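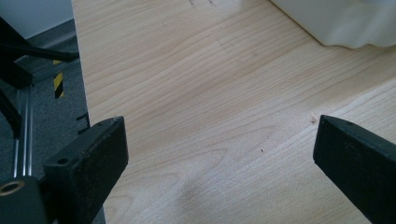
Looking after your Erberg table: your questions

Will pencil marks come off a pale wooden top?
Very often, yes, and we do get asked this a lot! Start with a soft white rubber and go gently along the grain, then wipe over with a barely damp cloth. Smudges usually want a drop of washing-up liquid as well.

Do I need a tray for snacks?
You don't need one, but we're very fond of them (crumbs do travel so). A shallow white tray with a raised rim suits most tables, and it lifts straight off to the sink when you've finished.
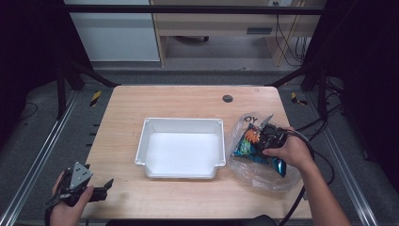 Wrapped snacks can sit beside the tray quite happily, so do save the space inside for anything loose or sticky.

What is the round hole near the far edge for?
It's for cables, so your lamp lead can drop down neatly behind. If you'd like a cover, ask us for part 631.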